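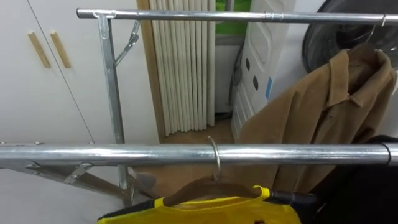
Posted by nedeljković, Friday, 3 replies
Board: Plostport Forum / Perception

Depth on shiny tubes

I work on the garment planner at Zurlow. The two bars of this rack are very reflective, and our depth map makes holes along them. The hanger hook is thin wire, so it disappears also. The brown coat and the yellow garment segment well. The planner then thinks they float, and it refuses the grasp. I filter everything under 70 percent confidence. Should I go lower?

gillero_dev wrote:
Do not touch the threshold. Fit a cylinder to the bar from the RGB edges and give it to the planner as a known object. We average 30 depth images before the fit.

mbt100 wrote:
I disagree — averaging does not help, the holes stay in the same place. Move the head 3 cm sideways and merge the two views.

nedeljković wrote:
Thank you both. The cylinder fit is good on the upper bar until the coupling sleeve, where the tube is a little wider. There it splits into two objects. Is there a tolerance for this in the Gillero package, or must I merge them by hand?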